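16 Jun 2025 — corrugated board, moisture conditioning

Opened the second bundle of Prollard single-wall. Cut 30 blanks, grain marked in pencil on the liner side. Numbering continues from the December set so the two can go in one table later.

Conditioning cabinet held at setpoint overnight, but the logger on the lower shelf dropped out twice. Swapped the battery, restarted. Blanks from that shelf stay in until tomorrow and get weighed again before anything is crushed.

Edge crush on the first 7 from the upper shelf. Mean peak load 652 N, spread wider than I'd like. Two of them rolled at the top edge before the flutes gave — cut not square, my fault. Left in the sheet with a flag. 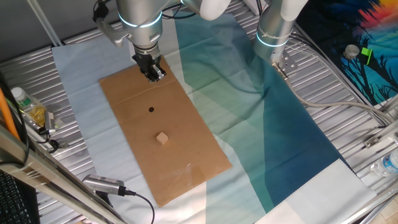
Drolen blade is due for replacement. It has done about 1,000 cuts and leaves a slight burr on the inner liner. Krystyna Pietrzak wants the next lot cut on the Wolde shear to see if the rolling goes away. Fine by me, but keep the lots separate.

Open points:
Scoring wheel depth still not written down for the creased blanks.
Brundance starch samples arrived without a lot number. Emailed them.
Platen parallelism check before the next run, feeler gauge at all four corners.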